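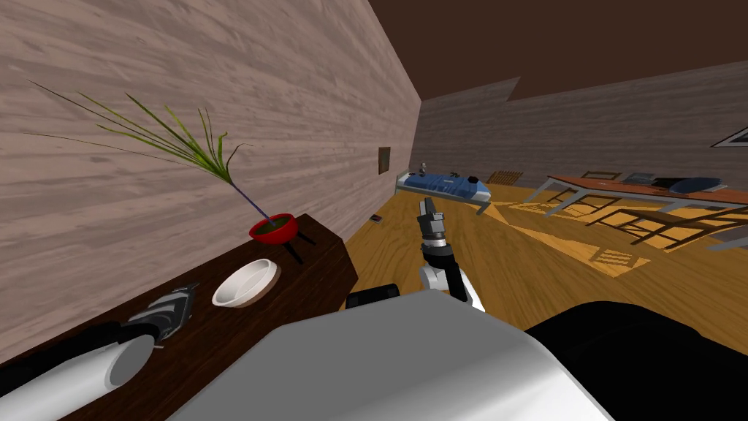 # Questions about membership and the yearly dinner

Last changed: 2025-09-06

**Who can become a member of the Closter Alumni Circle?**

Every person who studied or taught at the Condori Language Institute for one full term. You do not need to have a diploma. Husbands, wives and partners may join as guests of the member, but they do not vote.

**How much is the fee?**

The fee is 20 dollars for one year. It is counted from January, also if you join later in the year. Students pay 18 dollars less, so for them it is 2 dollars.

**Can I pay the fee and the dinner together?**

Yes. Please write both words, "fee" and "dinner", in the note of your payment. Last year we received several payments without any note, and it took us long to find out what they were for.

**I paid, but I have no confirmation. What should I do?**

Please wait two weeks and look also in your spam folder. After this, write to us and give your member number. The numbers of new members begin at 1011. If your number is lower, you are from the old list, and it is still valid.

**Where is the dinner?**

In the Flosora restaurant, in the upper room. There are stairs and also an elevator, which you reach from the parking side.

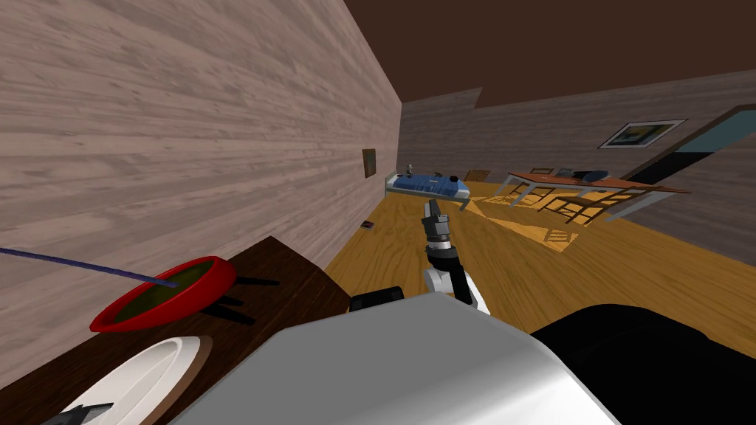
*Wood floor and plank walls*

**May I bring my children?**

Children are welcome. Please tell us their age when you register, so that the kitchen can prepare smaller plates.

**What is the Tromov Fund?**

It is a small fund which helps members to travel to the dinner from far away. You can ask for help once in two years. The form is sent together with the invitation.

**How do you remember members who passed away?**

We read their names before the meal. If your family wishes to send a short text for the newsletter, one page is enough, and we will correct only the spelling.

**How can I end my membership?**

Send us a short message before the end of the year. A reason is not necessary. The fee already paid is not returned.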